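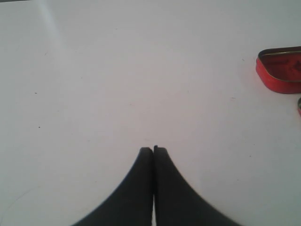 Tabletop, pale finish, Ullside Hall

Ullside Residents' Association
Minutes, general meeting, November 2021

Chair: Boyang Cao. Apologies as per sheet.

1. October minutes
Accepted, with "agreed" changed to "discussed" under item 4.

2. Wogan Road footpath
Council's letter says works are "programmed". Chair noted the last letter said the same. No start date given. Motion to write again and ask for one. Carried, 2 against.

3. Dostus quote, hall kitchen
Quote of $3383 tabled. Members queried why removal of the old cupboards is listed on both pages. Chair unconvinced by the "favourable neighbour rate", as no ordinary rate is shown. Held over until Dostus supplies an itemised copy.

4. Fekelau Reserve plantings
Contractor claims 100 per cent survival of the seedlings. Several members who walk there doubted it. Chair to request the inspection sheet before any payment.

5. Other business
Bin collection: missed again in Ullside Court. Complaint to be lodged.

Meeting closed 8.40 pm.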